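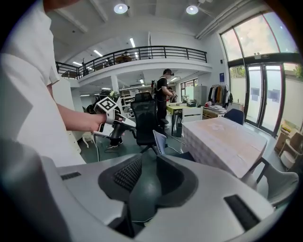

## Can a machine tidy up after lunch yet?

*Project report by Dewanti Liem, Oct 15, 2022*

When I started this project in September I was quite sure the answer would be yes, or at least nearly yes, and I'm a little embarrassed by how cheerful my proposal sounds now. I picked four chores that anybody in my family could do half asleep: pushing chairs in, straightening a tablecloth, hanging up a jacket and putting boxes back on a shelf. Then I read everything I could find and asked a lot of questions (thank you to everyone at Dargate for being so patient with me!).

Chairs are harder than I expected. An office chair on casters rolls off when you nudge it, while one with plain legs drags and catches. 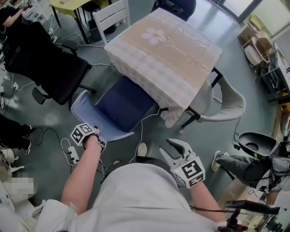 Cloth is worse still - it folds, it slips, and it never lies the same way twice. My simple arm at school managed the tablecloth in 3 of 16 tries, and I was generous with one of those. Boxes went much better, with 12 good placements out of 16.

So my answer for now is "some chores, on a good day, with a person close by." I would love to repeat the cloth test with softer fingertips next term, and my teacher has already said I can keep the arm until then.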